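Vernwood Shed Robotics
Thread, Jan 21, 2021

1/ Thread on where the gripper has got to. I've had a few messages asking, and it's easier to put it all in one place. Long one. Mute if you're here for the bread.

2/ For anyone new: I'm building an arm at home that can pick small parts out of a tray and put them somewhere else. It lives at one end of the bench. The other end belongs to the lathe and we have an agreement.

3/ The arm itself is old news. Base, shoulder, elbow and wrist have all been running since November and I've stopped fiddling with them. Everything since then has been the hand.

4/ The hand is a pair of printed fingers on a small servo. The wrist camera looks down past them at whatever they're about to grab. I'm on version 3 of the fingers. Versions 1 and 2 are in the scrap tub.

5/ Version 1 was a straight copy of a shape I'd seen on a forum. Thin, pointed, looked good. It bent sideways as soon as it touched anything heavier than a bottle top.

6/ Version 2 was the same thing with more plastic. It stopped bending and started cracking at the root, along the layer lines. I printed it standing up, which was daft. Fingers get printed on their side now.

7/ Version 3 is broader, with a slight taper and a rounded end. The rounding was Mererid Gittins's suggestion. She pointed out that a square corner catches on the tray lip every time you come in at an angle. I'd been trying to fix that in software for a fortnight.

8/ Filament is the plain white Rimden. I know white shows every mark. I had most of a reel left and I'm not buying another colour until it's gone.

9/ On to the marker. Each finger has a small square tag on it near the tip, so the wrist camera can work out where the finger is without trusting the servo. The servo tells me where it thinks it went. Those are two different numbers, especially under load.

10/ First lot of tags were inkjet on ordinary paper with glue stick. Fine for an evening. The corners lifted and the detector started dropping them.

11/ Second lot were laser printed on label stock and cut with a white edge left on. Please leave a white edge on. I trimmed one right up to the black to make it neater and the camera couldn't find it at all.

12/ View from the wrist with the finger up by the white lattice:

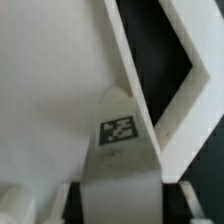
Wrist view. Tag reads clean, finger could do with a wipe.

13/ The tag is on at a slight tilt along with the finger. That doesn't matter to the detector. It works out the angle for itself, and any fixed offset goes into the calibration file once and stays there.

14/ The grey smudge under the tag I've left alone so far. Washing up liquid on a cotton bud is the plan. I don't want solvent near the label.

15/ Clearance is the thing I'm watching most. In that shot there's a sliver of shadow between the tip and the diagonal strip and not much else. I'd like more room than that. Either the tip gets shorter or the approach changes, and I'd prefer to change the approach, as it doesn't need a reprint.

16/ Some numbers from the last long test. 151 picks in one sitting, same part, same tray, me sat next to it with the stop button. 3 dropped. All of the drops were near the back of the tray where the arm is at full stretch.

17/ The tag log for that run came to 3000 readings. I went through it with a cup of tea and a spreadsheet. The bad readings bunch together, and they line up with the moments the wrist turns away from the window. So it's light, mostly.

18/ Josphat Muriithi has been on at me to fit a ring light. He's probably right. My worry is glare off the label. Matt label stock is on the list and I'll try both together.

19/ Exposure is now fixed. Auto exposure was a mistake with this much white plastic close to the lens. It would settle nicely, then the finger moved and everything went dim for a second, tag included. Fixed value, set by hand, written on masking tape on the monitor.

20/ Servo is an Endura. It does the job. It gets warm if you leave it squeezing, so the code backs off slightly once the part is held. I should have done that from the start.

21/ Controller board is a Bratu and I've no complaints except the screw terminals, which are tiny. Use ferrules. I didn't, had a stray strand across two terminals, and lost an evening looking for a bug in code that was fine.

22/ Total line count of the control program is 707, including comments, several of which are just me being cross. It'll go online once I've taken the swearing out.

23/ People asked about cost. I haven't kept a proper tally. The servo and the camera were the only things I'd call dear. Most of the rest was printed or came out of drawers.

24/ Things that made the biggest difference, if you're building one of these: printing the fingers on their side, fixing the exposure, and giving every cable at the wrist enough slack to turn all the way round. I pulled a camera connector off its board learning the last one.

25/ Things that made no difference: a faster baud rate, rubber bands on the fingertips, and the very expensive grease.

26/ Reply to a couple of you: no, the fingers don't have any force sensing. I read the current from the servo and guess. It's good enough to tell "holding something" from "holding nothing". It can't tell a nut from a washer.

27/ And yes, you can use a bigger tag. Bigger reads better from further off. Mine has to fit the width of the finger and stay whole in the picture when the hand closes, so small it is.

28/ Next jobs. Clean the finger. Matt labels. Ring light. Move the approach point out a bit so the tip isn't so close to that strip. Then the back of the tray again, slowly.

29/ If the long test goes without a drop I'll put up the finger files. If it doesn't there'll be a version 4 and you'll get those instead.

30/ Mererid is bringing her calipers over so we can check the printed size against the drawing. I suspect my printer is a touch over in one direction. Will post the measurements under this one.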